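4. What ends up on the table

I should admit at the start of this section that tables were never meant to be part of the study. When I began the household waste diaries in Ditton, I had a tidy little picture in my head of how rubbish moves through a home. Someone finishes a thing, walks it to the bin, and drops it in. The diary sheets had a column for the thing and a column for the bin, and that was that. Then the sheets started coming back with notes squeezed into the margins (some of them quite grumpy, and fair enough), and nearly all of the notes were about the bit in between.

By the time the last diaries came in, in May, I had 1,463 entries from the homes that stuck with it. Of those, 323 mentioned a table, bench or desk as a place where the item sat before it went anywhere else. I hadn't asked for that at all! People wrote it in because it felt wrong to them to leave it out. One entry just reads "tissue, coffee table, all arvo". Another says "bottle — desk, then floor, then desk again". I've grown very fond of these.

4.1 Resting spots

I'm going to call these places resting spots, mostly because "interim horizontal storage location", which I tried in an early draft, made me want to lie down myself. A resting spot is any flat surface where a finished item stays until somebody deals with it. It doesn't have to be messy. Plenty of the people who wrote the most about resting spots also described themselves as neat, and I've no reason to doubt them. A single used tissue on a clean table doesn't look like mess to the person who put it there. It looks like something they're about to pick up.

What surprised me was how steady the spots were. In most homes the same corner of the same table came up again and again, and people had names for it. "The landing pad" was one, and "Dad's end" was another. In the earlier Umuseo workshops, where we'd asked people to draw their kitchens from memory, several drew the resting spot in before they drew the sink, and I didn't think twice about it then. I wish I had. The drawings are all still in a box and I'd like to go back through them properly when there's funding for it.

4.2 Tissues and bottles

Two kinds of item do most of the work in the table entries, tissues (I'm lumping paper napkins in with them) and plastic drink bottles. They make an odd couple. A tissue is finished the moment it's been used, and no one has any plans for it. A bottle is harder to pin down. Diary keepers often weren't sure whether a bottle was finished, or whether it might be filled again, or which bin it belonged in if it was. In the Kuo Street flats, where the recycling is down four flights of stairs, a bottle could stay on a table for days while a tissue from the same lunch was gone by dinner.

They also behave differently on the surface, and I think that matters more than I first gave it credit for. A crumpled tissue stays put. It takes up hardly any room and you can push it along with the side of your hand. A bottle on its side is a nuisance, and people wrote about bottles rolling off desks at night and frightening the cat. Standing bottles hardly got a mention. It was the ones lying down that people noticed, and noticing seems to be the first step to clearing.

Then there's the way the two gather. Once one item is resting, a second one tends to be put down close by, and at that point the diary keeper starts to write about "the pile", even when the pile is a tissue and a bottle. I love this. It seems to be less about how much stuff is there and more about whether the things are near enough to each other to be thought of as one job.

4.3 Bringing the bin up

Now to the part I most wanted to write about. A small number of diary keepers told me they'd solved the whole thing by putting a bin on the table. I'll confess that my first reaction was a bit prim. A bin lives on the floor! But the more I read, the more sensible it sounded, at least for desks and craft tables and the sort of workbench where no one eats. One person had moved hers up after a knee operation and never moved it back down. Another had a toddler who'd worked out how to open anything at ground level.

The lid turns out to be the sticking point. An open bin at table height is in your face, quite literally, and people don't enjoy looking down into it. A lid fixes that and brings in a new problem, which is that it has to be opened, usually by someone already holding something. Pedals are no use up there. That leaves swing lids, which people said they disliked touching, and lids worked by a button. Figure 2 shows a bin of the button kind on a white table, with a tissue and a bottle still beside it.
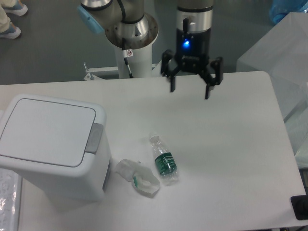 Figure 2. Lidded bin at table height, with two items at rest.

The button got a mixed write-up in the diaries. People liked the feel of it and they liked that it could be pressed with a knuckle. What they didn't like was the extra moment it added. Several described setting an item down next to the bin so as to free up a hand, and then being called away, so that the item went on resting within easy reach of the place it was meant to go. I had expected closeness to settle the matter. If the bin is right there, surely the tissue goes in it? But in the table-bin homes there were still plenty of entries for things lying beside the bin, and the keepers themselves sounded puzzled by it.

My best guess — and it is only a guess, I haven't got the numbers to lean on — is that a bin up on the table changes what the rest of the table means. The area next to it becomes a sort of waiting room. One keeper put it better than I can, writing that anything she left near the bin "felt as good as binned". She'd then clear the lot in one go, lid up, everything in, lid down.

Size came up too, though less than I'd thought it would. A tall bin on a table blocks the view across it, which bothered people who shared the table and hardly mattered to those who worked alone. Small ones filled quickly, and bottles were the usual culprits. A few keepers squashed theirs first. Others refused to put bottles in at all because the table bin was for general rubbish, so the bottle had to wait for a separate trip, and we're back to the stairs at Kuo Street.

4.4 What I'd do differently

If I ran the diaries again I'd give the resting spot its own column, with a space for when the thing was put down and another for when it was picked up. The Tatent sheets, which I borrowed the layout from, only allow for one time per item, and so I can't say how long anything rested unless the keeper happened to mention it. I'd also ask people to mark whether a bottle was lying down or standing. It sounds fussy, I know, but the margin notes point that way so often that I'd feel silly leaving it out a second time.

I'd keep the margins wide as well. Most of this section came out of them, and the next one, on what people do with lids they've lost the jar for, leans on them even more heavily.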